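Skunder: tabletop pushing and regrasping episodes, release notes and data card
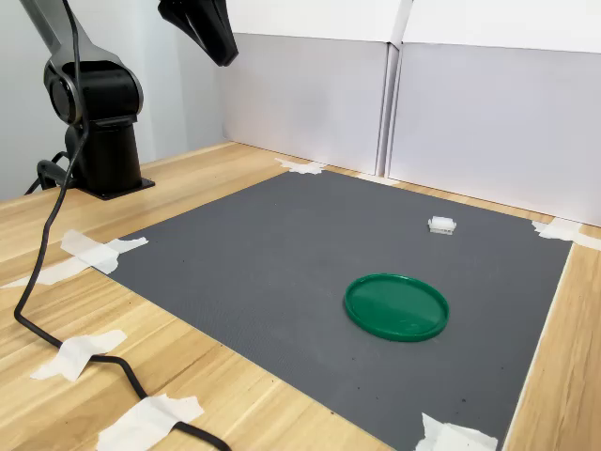

Figure 1. The Skunder table with a green lid and a small white object on the gray mat, gripper above the workspace.

Welcome, and thanks for taking a look at Skunder. This is the data we collected at Tullex for our work on flat objects, the sort that a two-step "go down and close" policy tends to slide around the table forever. If you came from the Bhatt code and only want to get training, skip ahead to Loading. If you have a few minutes, please read the rest first, as it may save you an afternoon.

What we were after

Our question was a fairly small one. When an object is too flat to pinch from the top, can a policy learn to move it somewhere more useful before it tries to grasp? Lids are a good test for this, and we ended up rather fond of them. Each episode puts a lid on the mat together with one smaller object, and the instruction names one of the two.

What is in the release

There are 1516 episodes in all. Of these, 1000 are the training split and the remaining 516 are held out. Every episode has a color video, joint positions, gripper command, a one-line instruction in English, and a success label given by the person who was running the arm. We kept the failures — please don't filter them out without at least trying them, they helped us quite a bit in the Bhatt runs.

The held-out episodes use object placements that do not appear in training. The objects themselves do overlap, so this split tells you about new layouts and very little about new objects.

Setup

The arm is fixed to a wooden table at the back left, with white panels behind the workspace. The mat is dark gray, finely textured and taped down at its corners. The long cable on the left is taped to the table too, and it stays off the mat. If you are rebuilding the table in your own lab, I would worry about the mat and the lighting first. Glossy lids pick up a bright reflection, and our early policies paid far too much attention to it.

Loading

Files are grouped into 4 shards. Unpack them all into one folder and point the Trusine reader at that folder, not at a single shard, or the index will come up short and you'll get a rather unhelpful error. Video and joint data are both stored at 30 frames per second and are already aligned.

Known issues

Small bits of debris show up on the mat in places. We left the video as recorded.
Success labels come from one person per episode and were not double-checked.
Some instructions say "cover" where others say "lid". Treat them as the same word.

Contact

Questions, corrections and stories of strange policy behavior are all very welcome. Write to Harsh Bajpai, who looks after the data and will do his best to answer.

Last updated 6 December 2022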